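Grerilby Shared Kitchen - minutes, August 2021
Chair and minutes: Kristof Segers

1. Minutes of the February meeting. Approved by those who remembered it.

2. Cups. Plastic cups continue to migrate. Agreed that they go back on the small brown shelf unit, stacked by color. A motion to assign each color to a person failed after everyone asked for blue.

3. Table. Scratches noted again. Sanding put off until spring, as is our custom. Vainio quoted 110 dollars - more than the table cost.

4. Budget. 20 dollars approved for dish soap. Kristof to buy it and keep the receipt this time.

Meeting closed after discussion of item 2 resumed.

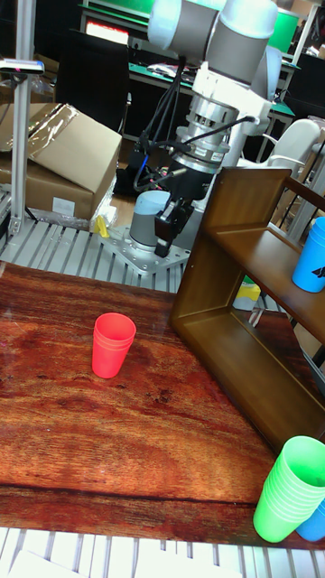

Item 2: red, green and blue cups, with the shelf unit at right.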